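Budget for a second arm gripper on a bin picking cell

Wotis
Posted 19 May 2018

We are costing a cell that takes slotted metal parts out of a plastic tray and puts them down on a board next to it. The arms are already paid for. I have 3,252 left for grippers, brackets and cabling for the second arm, and the money has to be committed by the end of March next year. One supplier wants nearly all of that for the gripper alone. Is it reasonable to buy a cheaper gripper of a different type for the second arm, or will I pay for it later in programming time? The parts are light, long and thin, and they arrive stacked. Picks per shift are low, 100 at most.

Gerlach

Different types are fine if the two arms do different jobs. One arm picks from the tray and the other holds or places. The picking side needs slim fingers that can get down between the part and the tray wall, so spend the money there. The holding side needs grip force and not much else.

Points to check before you order:

Wrist flange pattern. An adapter plate is cheap but adds length and takes payload.
Supply voltage and connector. Ask for the pinout in writing.
Communication. If both grippers use the same protocol, the extra programming is small – a few days in our case. If they do not, allow 6 days and a converter.
Cable length, measured with the arm at full reach and the wrist turned. We ordered ours too short and had to buy again.
Spare fingertips. Put a set in the first order, as delivery on its own costs nearly as much as the tips.

I would keep gripper and adapter under 3,000 and leave the rest for cable and brackets.

Engate

just buy two the same, less hassle

Dullska

Agree with Gerlach on the cable. Also budget for tray height. Ours sat flat on the bench and the wrist fouled the rim at low angles, so we moved it on to a shelf made from slotted angle. The angle costs very little and the height can be changed later.

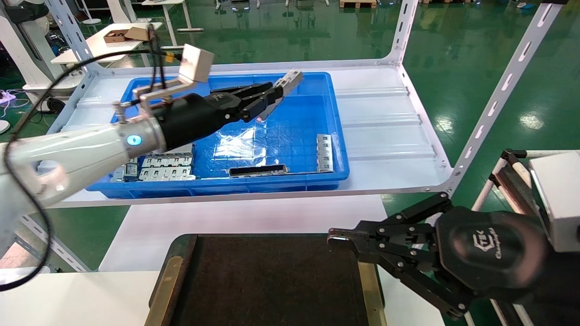

Picking from the blue tray, second gripper over the board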